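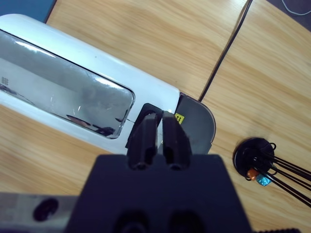
Ehsan Khokhar reckons the first hour is the hardest, and that after that your hands stop overthinking it. You're moving a pair of arms by hand, the robot copies you, and every attempt gets saved for the learning system to train on. The bad ones get saved too, with a note.

Granside is looking for casual robot operators for the Urkitholm project. We are collecting examples of everyday jobs done on and around small kitchen appliances, using an arm with a two-finger gripper. The target for this round is 2,000 finished examples. We have 728 so far and need more people to get through the rest.

What you'll do

On a normal shift you'll be given a short list of tasks. Most involve lining the gripper up with one part of an appliance, such as a handle, a slot or a door, and then pushing, pulling or turning it. You do the task, mark it as completed or failed, set the table up again with things in slightly different spots, and go again. You'll watch the work directly and through the small camera at the wrist.

You'll also write one or two plain sentences about each attempt. "Missed the slot on the left, backed off, second try went in" is the sort of thing we're after. We want your normal pace and your own way of doing it, so please don't rehearse a task until every attempt looks the same.

Shifts are four hours, with a paid break in the middle. We ask for at least 2 shifts a week. Mornings and afternoons are both available – evenings are not at this stage.

Who can apply

You need to be 18 or over and allowed to work in Australia. No robotics or programming background is needed. You should be comfortable using both hands for repeated fine movements, and able to sit or stand at a bench for up to an hour at a time. If you need the bench height or seating changed, put that in your application and we'll organise it before your trial.

Good written English helps with the notes. Left-handed operators are very welcome, as most of our examples so far come from right-handed people.

Trial and training

Everyone does a paid trial shift first. Training takes two further shifts and is paid at the same rate. You'll be signed off on the Trolix control software once you've recorded 20 usable attempts in a row without help.

What we record

We keep the arm movements, the camera footage from the robot and your notes. Your name is stored separately and replaced by an operator number. Hands or sleeves sometimes turn up in the footage while the table is being reset. Recordings are used for training and testing the learning system, and may be shared with our research partner, Yousafzai.

How to apply

Send a resume of no more than two pages and a few lines on when you're available. A cover letter isn't required. Applications close 1 Sep 2026. Questions about the role can go to Ehsan through the contact form on the Granside site.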